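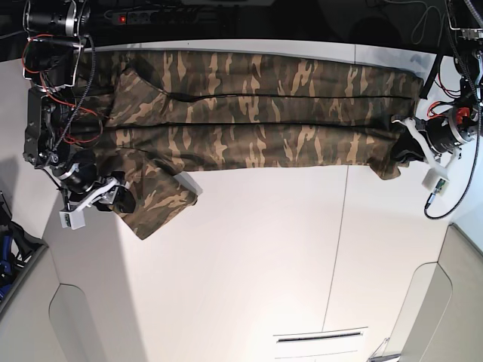
Camouflage trousers, woodland pattern (see item 4).

Stollstead Outdoor and Nature Club
Minutes of the November general meeting, held in the upstairs room at the Drandton library

In the chair: Kiprono Mbwambo
Present: 12 members, and three visitors who were made very welcome and we do hope will come again
Apologies: received from the Berge walkers, who had a clash with their own supper

1. Welcome and last minutes

Kiprono opened the meeting at 7:10 p.m. and thanked everyone for coming out on such a wet evening, particularly those who had driven over from Berge and found the lower road closed. The minutes of the October meeting were read and agreed, with one correction: the bird seen at the reservoir was a grebe and should not have been written down as a goose. The secretary is sorry about this and has fixed the copy in the binder.

2. Matters arising

The stile at the top of Tusisis Lane has been mended at last, and very nicely too, with a new step on the far side that will be a kindness to anyone with short legs. A thank-you card went around the room to be signed. The lost thermos from the September walk has still not been claimed and will sit on the library windowsill for one more month.

3. Money

The balance stands at $69 after paying for the room and the printing of the winter program. There was some friendly talk about whether to raise the yearly dues, which have been $10 for as long as most of us can remember. It was pointed out that the room now costs a little more than it did, and that we are eating better biscuits than we used to. After a good deal of back and forth it was agreed to leave the dues alone until spring and to put a jar by the tea urn in the meantime.

4. Clothing for the winter watches

This item took longer than planned, but it was a lively one and the secretary has tried to get down the main points.

The question was what people ought to wear for the early morning watches at the marsh. One of our visitors asked whether camouflage was expected, as she did not own any and did not want to buy it for two outings. Kiprono said it certainly was not expected, and that his own view, after many cold mornings, is that sitting still does more good than any pattern. Several members agreed warmly. Others felt that dull colors do help, especially along the reed edge where there is so little to hide behind, and that the woodland prints with their greens and browns and sandy patches suit our marsh pretty well at this time of year.

There was a longer discussion about noise. Stiff waterproof jackets were felt to be the worst offenders, and it was suggested that anyone who has one should wear something softer over the top. Velcro pockets were also mentioned, with feeling.

Agreed: members may wear whatever is warm, quiet and not too bright. Hats and gloves please, whatever the forecast says. Anyone with outdoor clothing they no longer use is invited to bring it, clean, to the December meeting for a swap table.

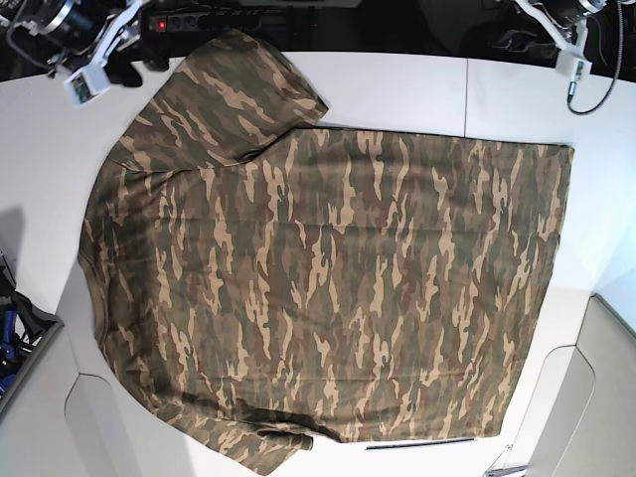

Camouflage shirt, also in a woodland pattern.

5. Winter program

The first watch will be at the marsh, meeting in the Drandton parking lot at 6:30 a.m. sharp. The path is narrow past the pump house, so we will go in groups of no more than three and leave a few minutes between each. Please keep voices down from the gate onward.

The nest box morning has been moved to February, when the ladder will be back from being repaired. We need more hands for this, and no experience is called for beyond being willing to hold things and pass screws.

The members' slide evening is going ahead as usual. Last year's ran rather late (the secretary owns up to being partly responsible, with all those fungi), and speakers are asked to keep to 10 minutes each.

6. Any other business

A member asked whether dogs could come on the Berge walk. They can, on leads, apart from the stretch through the sheep pasture, where there is an easy way around by the stream.

Somebody has left a pair of reading glasses in a green case on the piano. They are with the librarian downstairs.

The meeting closed at 8:45 p.m., followed by tea and a very fine ginger cake. Next meeting in December, same room, same time. Please bring a mug.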